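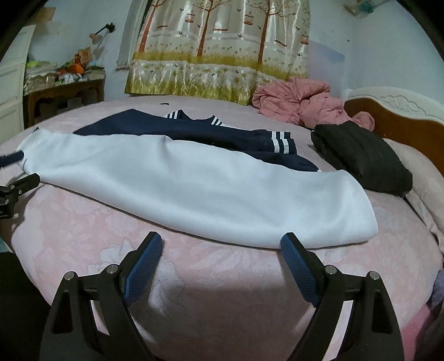

Three weeks with the Bredura speaker, and a moan about apps

5/7/26

Right, so I finally gave in and bought a new portable speaker. Regular readers will know I've been limping along with my old Shek for years, the one with the dent in the grille and the volume button you have to press with a thumbnail. It still works, more or less. But it took to switching itself off halfway through songs in June, always just before the good bit, and there's only so much of that a person can take while doing the washing up.

I'd narrowed it down to two. One was the new Shek, which looks almost exactly like the old Shek but costs a lot more, and the other was the Bredura, which I'd never heard of until Muthoni Magesa brought hers to a barbecue and it drowned out next door's strimmer. I asked her what it was, she turned it upside down to read the label (spilling nothing, to her credit), and that was me sold really. I ordered it that night.

First impressions, then. It's heavy! Much heavier than you'd think for something the size of a loaf tin. The box was plain brown card, with the speaker in one half and a short charging cable in the other, and a leaflet in what must be a dozen languages, none of which explain what the flashing light means. I still don't know what the flashing light means. It flashes, it stops, the music carries on.

Pairing was easy enough with my phone and a complete pain with my laptop, which insisted for two evenings that it was connected to something called Plollora. That's the name of the app, as I worked out later, and for some reason the speaker calls itself that until you've gone in and renamed it. So if you've bought one and you're staring at a list of devices wondering whose Plollora that is, it's yours.

Which brings me to the app. Oh, the app. You can use the speaker perfectly well without it, and for the first few days I did. But if you want to change the bass you have to install the thing, and then make an account, and then confirm the account with a code, which in my case was 2324 and had expired by the time the email arrived. Second code, fine. Then it wanted my location. Then it wanted to know what sort of listener I was, with little cartoon faces to choose from. I picked the one that looked most tired. 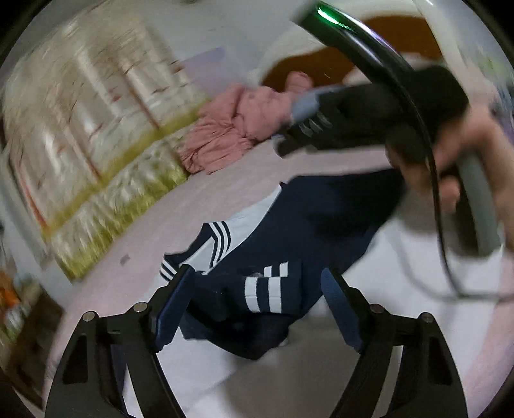
Once you're in, the equaliser is good, I'll give it that. Out of the box the bass is far too much, to the point where spoken word sounds like somebody talking in the next flat. I pulled the bottom slider down by nearly a third and nudged the middle up a touch, and suddenly I could hear the radio presenters properly. Voices are clear, acoustic guitar is lovely, and I went through a whole afternoon of old fado records that Purificación Sarmiento put me on to (thank you, and yes, I did cry at the third one). Piano is where it struggles a bit. Loud chords get a sort of fizz on them if you go past three quarters volume.

Battery life! The leaflet says 19 hours. I had it on in the kitchen at a sensible level and it did two full days of cooking and pottering before it complained, so I'm not going to argue with the leaflet. If you turn it right up you'll get a lot less. Hugo Escobar has the same one in his workshop, runs it flat out over the sound of a bandsaw, and charges it every night.

The charging port has a rubber flap over it, and I hate the flap. It's stiff, it never sits flush again after you've opened it, and I've already broken a nail on it. I know it's there to keep the water out. I've had mine in the bathroom most mornings and it's been fine in the steam, though I'm not brave enough to drop it in the bath for the sake of a blog post.

Range is decent. I left my phone upstairs and took the speaker down to the far end of the garden, and it only started stuttering when I went behind the shed. Compared with the old Shek, which lost the plot if you so much as closed a door, that's a huge step up.

What else? The buttons are proper buttons that click, which I love. There's a loop on one end for hanging it up, and mine now lives on the hook by the back door next to the dog lead. It says hello in an American accent when you switch it on and there is no way to stop it, unless I've missed a setting, in which case please put me out of my misery in the comments.

I paid just under 200 for it at the little electrical shop in Clerthorpe, who matched the online price when I asked and let me cancel the order I'd already made. The new Shek would have been a fair bit more. Would I buy the Bredura again? Yes, I think so, flap and all. Gonzalo Pastor has asked to borrow it for his sister's birthday, so if it comes back with jam on it I'll let you know how it cleans up.

Headphones next time, if I can get my old pair back off my nephew.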